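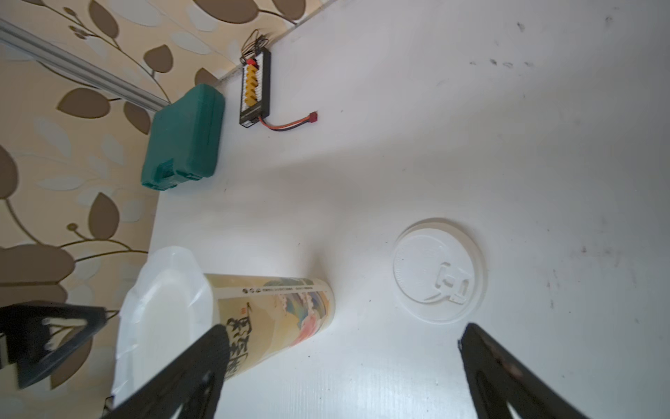
Gripper, paper cup and lid, with a charging board at the back of the table.

Buying your first arm: questions we get asked

How much should we set aside on top of the arm?
Take the price on the Boken quote and add 63 per cent. People laugh at this figure in June and ring us about it later.

What does the extra go on?
Fingers, rail, cables, a table, batteries and a charger. Skarkov sells a charging board separately, as does everyone else. Budget for 2 sets of fingers, as the first will get scratched.

Do we need special test objects?
Humphreys will sell you a boxed set. A sleeve of 50 takeaway cups with lids costs less than the postage on it. Cups roll, lids lie flat, and both are harder to pick up than the brochure suggests.

Can we lease?
Yes, through Bromis, with a minimum of 100 working days. Fingers are not covered. We did ask.

How big a table?
Bigger than that. Chargers and cases will move in within the week, so allow for them when you measure the reach.

Is the wallpaper included?
No.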